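In Praise of the Plastic Cup

Print this article
E-mail this article

I own good glasses. I have the stemmed ones that came in a box with cardboard dividers, and I have four heavy tumblers from a market in Bodwood that I carried home wrapped in a sweater. And what do I reach for at seven in the morning, half awake, with the faucet already running? A plastic cup, every single time.

It started in September, when I cleared out the kitchen cabinets and set everything I drink from on the floor (a mistake, with a dog in the house). Most of it hadn't been touched in a year. The plastic cups, on the other hand, had never really made it back to the cabinet at all. They lived in the dish rack, because somebody was always using them!

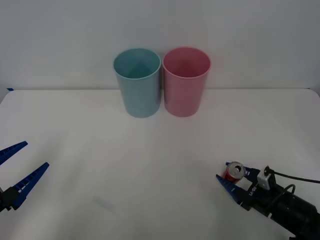
The shape is a big part of it. A cup that's a bit wider at the top than at the bottom sits nicely in the hand, even a small hand, and it will usually slide into its neighbor when you want the shelf back. A rolled rim is kinder to the lip than a thin cut edge, and it gives your fingers something to catch when the outside is slippery with dish soap. I spent a happy afternoon at Costache, the housewares store on the hill, running my thumb around the rims of everything they had. The people there were very patient with me. My favorite was 99 cents, and it beat cups at five times the price.

Then there's the color. I'm a convert to pastels. For years I bought clear, thinking it would go with everything, and all it went with was water spots. Soft colors are cheerful without shouting, and in a pale kitchen they do the work of a vase of flowers. Pale blue and pink is the pairing I keep coming back to, a little bit ice cream parlor, a little bit bathroom tile from my grandmother's apartment. 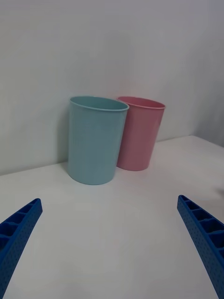 Blue and pink, side by side against a white wall.

Color is practical, too. In our house everyone has one and sticks to it, which has cut the number of cups in the sink by half. Guests pick theirs on arrival and remember it all evening. At the Hundum summer supper, where around 100 people sit down at long tables in the meadow, the cups go out in mixed colors and you'll hear grown adults negotiating over the last pink one. 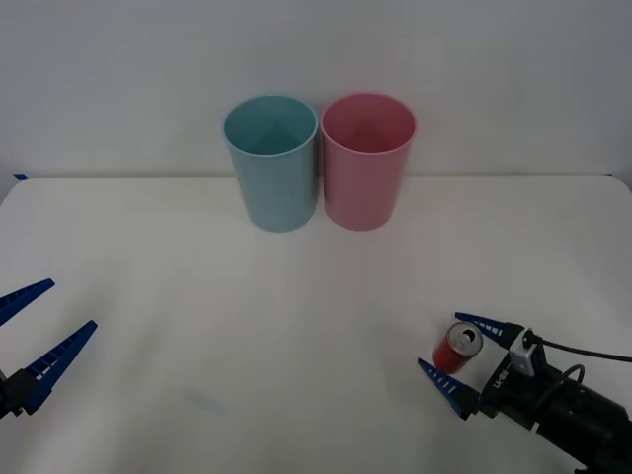
ISADORA PELL

Size deserves more thought than it gets. I like a tall cup, one that holds 400 milliliters or so, big enough for ice and a proper drink. Anything shorter and I'm back at the faucet in ten minutes. Anything much taller tips over when the dog's tail goes by. Check the base before you buy: set the cup on a flat counter, give the rim a gentle push, and see how quickly it settles.

Caring for them is easy. I wash mine by hand in warm water with a soft sponge, since scrubbers leave scratches that hold on to coffee. If a cup has picked up a smell, a spoonful of baking soda and an overnight soak will generally clear it. Let them dry all the way before you stack them, or you'll be standing there at breakfast trying to twist two apart.

And use them for other things! Mine have held paintbrushes, tulips, pancake batter and one very surprised toad. On the train out to Zaltenier last summer I packed two of them full of cherries, rims covered with a dish towel and a rubber band, and not a single cherry was bruised when we got there. We rinsed the cups at the station and drank lemonade out of them on the platform.

Print this article
E-mail this article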